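Print this page
E-mail this page

Coat Color Records in a Closed Rabbit Stud: Reconstructing the Dilute Line at Osstead

Student project report, Animal Breeding and Records

1. Background

The Osstead stud kept a closed herd of medium-weight fancy rabbits and recorded every litter in bound ledgers. When the herd was dispersed, the ledgers passed to the breed club at Bislow, where they were stored without an index. The club asked whether the origin of the dilute coat color in the present Bislow rabbits could be traced through them. The question has some practical weight. Breeders at Bislow have long assumed that all dilute animals descend from one doe, Miranda, and have planned matings on that basis. If the assumption is wrong, the inbreeding figures now printed on club pedigrees are too high for some animals and too low for others.

The dilute color (blue from black, lilac from chocolate) is inherited as a simple recessive. A dilute rabbit must receive one copy of the gene from each parent. A black rabbit with one copy looks the same as a black rabbit with none and can be identified only by its offspring. One dilute youngster in a litter is therefore enough to show that both parents were carriers, provided that the parentage was written down correctly.

2. Material

The ledgers contain 1,000 litter entries. Each entry has space for the sire, the dam, the date of kindling, the number born, the number reared, and the colors at weaning. The last column was used unevenly. In the earliest ledger the writer noted only colors that were thought unusual, so a blank cannot be read as a record of an all-black litter. From the second ledger onward the colors are given in full, with a short code for each.

Two further sources were used. The first was a box of show cards held at Bislow, which give the name, color, and ear number of exhibited rabbits. The second was the transfer book, which lists animals bought in or sold. The stud was described as closed, but the transfer book shows that this was not strictly true in the early period.

3. Method

Entries were copied into a spreadsheet, one row per litter. Names were kept as spelled in the ledger, and a second column held a standard form of each name. This was needed because several animals appear under a pet name in one place and a registered name in another. Ear numbers were used to join the two wherever both were present.

Each rabbit was then given one of three genetic states: dilute, proven carrier, or unknown. A rabbit was marked as a proven carrier if it had a dilute parent or had produced at least one dilute youngster. No animal was marked as a non-carrier, however many black offspring it had. Pedigrees were drawn backward from each dilute animal until they ended in a purchased animal or in a name with no recorded parents.

Entries were checked by a second reading against the ledger. Where the two readings differed, the page was read a third time and the result noted in the remarks column. Most differences came from the figures 1 and 7, and from the codes for blue and black, which both begin with the same letter.
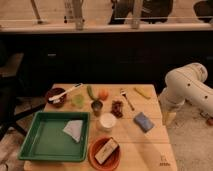 Figure 1. Table with green tray and folded cloth.

4. Results

The ledgers record 28 litters with at least one dilute youngster. Of these, 15 trace to Miranda on both sides of the pedigree. These litters agree with the account held at Bislow. Miranda was entered as blue, her sons and daughters by black bucks were all entered as black, and blue youngsters appeared when those sons and daughters were mated together.

A second group of litters traces to Miranda on one side only. On the other side the line runs back through a succession of black does to a buck named Trarkedik. He is listed in the transfer book as bought in, color black, with no parents given. There are 3 litters by Trarkedik out of daughters of Miranda that include blue youngsters. Every daughter of Miranda is a carrier, as Miranda herself was blue. For blue youngsters to appear, Trarkedik must also have carried the gene.

The remaining litters could not be assigned. In most of them the sire is given only as "young buck" or by a hutch number, and hutch numbers were reused.

No dilute litter traces to Trarkedik on both sides. This is what would be expected from the mating plan, which used his daughters mainly with grandsons of Miranda.

5. Discussion

The dilute color at Osstead had at least two sources. Miranda was the visible one. She was shown, her cards survive, and her color was remarked on in the ledger. Trarkedik was black and left no sign of the gene until he was put to her daughters. It is easy to see how later breeders credited the blue youngsters from those matings to the dam's side alone.

An alternative explanation is that Trarkedik was himself a descendant of Miranda, sold out of the stud as a youngster's parent and returned by way of a purchased grandson. The dates do not rule this out completely. The first sale of any Miranda offspring was entered in June, and Trarkedik was bought in before the end of the following season. The interval allows one generation but leaves little room for two. His ear number also belongs to a series that Osstead did not use. The alternative is considered unlikely.

A wrong sire entry is a more serious possibility. Bucks were housed in adjoining hutches, and a mistaken mating would not always be noticed. One such error could explain one litter. It would not easily explain all the litters by Trarkedik that contained blues — they are from different dams and are spread over two ledgers.

For the club, the main effect is on inbreeding figures. Animals that carry Trarkedik's copy of the gene have been treated as if both copies came from Miranda. Corrected pedigrees should enter him as an unrelated founder, with a note that his parents are unknown.

6. Limits of the work

The early ledger is weak evidence on color, for the reason given in Section 2. Litters in which all young died before weaning have no colors entered at all, and they were left out of the tracing. The show cards favor good animals and say little about the rest of the herd. No tissue samples were available, so the carrier states rest on the written record only.

7. Further work

The hutch plan for the middle period is thought to be among the unsorted papers at Bislow. If it can be found, some of the "young buck" entries could be given a name. The chocolate and lilac animals were not examined separately and would need their own table — the codes for lilac changed twice, and the second change is not dated.

Report submitted 28 August 2026

Print this page
E-mail this page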